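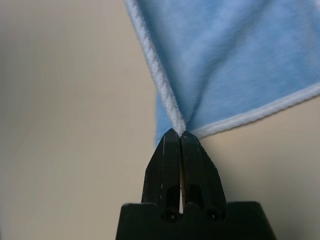 Sarklow Governance Call: Minutes, August

Forum > Governance > Call Minutes
Last updated: August
12 shares | 7 comments

Minutes taken by Zoriana Ostapchuk. Start 16:00 UTC. The recording is in the usual channel, but the first few minutes are silent, so start with these notes.

Previous minutes

Approved with one fix. The July notes said the signer rotation was "done." It was scheduled at that point and has since gone through. Corrected in the archive.

Delegate voting

This was the item I'd been looking forward to, and it was a good one. The last proposal (lowering the minimum lock for voting) drew 91 voting addresses, our best turnout yet! A good part of that came from people who had never voted before and picked a delegate through the new page in the Fusmont wallet. Big thanks to the Fusmont folks for getting that page out before the vote opened.

There was a long back-and-forth on whether delegations should expire. The case for: tokens are sitting with delegates who have gone quiet, and the holders probably don't remember setting it up. The case against: renewing costs gas, and small holders will just let it lapse and lose their voice. Several people liked a middle path where a delegation goes dormant only if the delegate misses a run of votes in a row, and wakes up again when they come back. How many misses should count was left open. The contract team thinks it can be done in the existing voting module without a migration, which made everybody happy.

Action: Zoriana to post a temperature check on dormant delegations. No on-chain vote until that has had a full comment period.

Price feed fallback

Right now, if the main feed stops updating, new loans pause and so do liquidations. Pausing loans is fine. Pausing liquidations worries people, and there was real interest in fixing it this season.

The proposal is to add Tornow as a second feed, used only when the main one is stale. It has been running on testnet next to the main feed and the team is pleased with how closely the two track each other on the large pairs. Thin pairs are another story, and the group agreed to leave those out of the first version.

The longest discussion was over the stale window. The draft says 55 minutes. Two speakers wanted it a lot shorter. The contract team answered that the main feed has a slow heartbeat when prices are flat, so a short window would flip us to the fallback on perfectly quiet days. Someone suggested a separate window for each pair — more work to configure, but it fits how the feeds behave. The draft will be reworked that way, with 55 kept as the upper limit.

Question from chat: who can switch the fallback off by hand? The guardian multisig, with a time lock on switching it back on. That will be spelled out in the proposal text.

Action: contract team to publish the per-pair table along with the testnet logs.

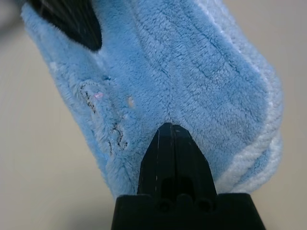 Light blue microfiber cloth, folded.

Grants

Stasiv asked for 1,650 in stablecoins to finish the open-source vote tracker. The demo was great. You paste in an address and get every vote it has cast, the reason text if there was one, and a link to the thread. It loads fast, too, even on a phone. One request from the group was a plain CSV export, and Stasiv said yes on the spot.

Passed by show of hands in the call, which is allowed for small grants under the current rules. 2 abstained (both work with Stasiv on other things and said so up front). Payment goes out in one piece once the code is public and the license file is in place.

Docs

The borrower guide still describes the old interest curve. A rewrite is half finished and already reads so much better than what we have. Reviewers are wanted, especially people who have never opened a loan here and can tell us where they got lost. Leave comments in the draft, please, and keep them out of the general chat where they scroll away.

Any other business

— Call time: a later start was requested by members in the Americas. We'll try 18:00 UTC next month and see who shows up.
— The testnet faucet was dry again. Refilled during the call.
— Translations of the voting page: Spanish is ready for a second read, Ukrainian has been started.

Carried over to the next call: treasury report format, naming of the guardian seats.

Closed at 17:20 UTC.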